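Wooden eating utensils

Wooden eating utensils are tools for cooking, serving and eating that are made wholly or mainly of wood. They are among the oldest household goods still in daily use, and the basic shapes have changed remarkably little. The group takes in spoons, ladles, spatulas, forks and chopsticks, along with a wonderful range of local forms that fit none of those names neatly. 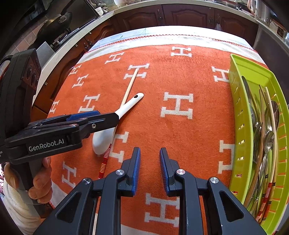
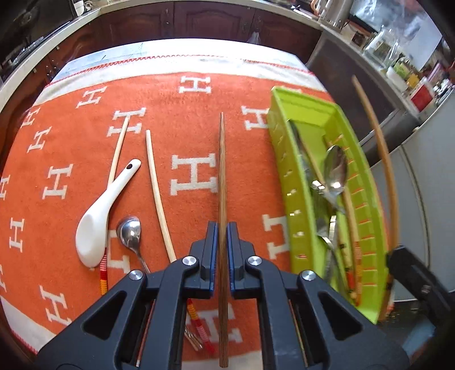
A wooden spoon (first picture) and a wooden chopstick (second picture), both over fabric patterned with the letter H.

Materials

Makers usually look for a hard, close-grained wood with little smell or taste of its own. Beech, maple, cherry, olive and boxwood are all popular for spoons. Chopsticks are often made from bamboo, which is strictly a grass but is commonly grouped with the woods in this trade. Softer woods such as birch and linden are easier to cut with a knife and are much loved by beginning carvers, though birch holds up to kitchen work far better than linden does.

Grain direction matters a great deal. A spoon is normally laid out so that the fibers run the length of the handle, and in the best old examples the carver picked a naturally bent branch so that the grain follows the crank between handle and bowl. Such spoons can be surprisingly thin and still very strong!

Making

Green carving, in which the wood is worked while still full of sap, needs only an axe, a straight knife and a hooked knife. The rough shape is split and hewn first, then the bowl is hollowed and the piece is left to dry slowly before the finishing cuts. Ladi Nnaji, who taught carving in the village of Skarov, had her students make the same plain spoon 4 times before she let them try any decoration – and many of them went on making the plain one by choice.

Factory spoons are cut from dried planks, shaped on copying lathes and sanded. The Zarow works turned out 300 spoons a day at its height, nearly all of them in beech.

Chopsticks are sawn or split into square blanks, then tapered. Some are left square at the thick end, which stops them rolling off the table, and others are rounded along the whole length. Lacquer is the traditional finish in Japan, while plain wood and bamboo are common in China.

Care

Unlacquered pieces are washed by hand and dried standing up, with air on all sides. Long soaking raises the grain and can open cracks. A thin coat of walnut oil or food-grade mineral oil brings back a dull surface beautifully, and raised fibers can be smoothed with fine sandpaper first.

Collections

The Onyeka collection holds 100 spoons, cataloged by Junhao Liang and arranged by the shape of the bowl. Its feast ladles are displayed each July.

See also: Ladle; Spatula; Treen; Whittling

Last revised January 2025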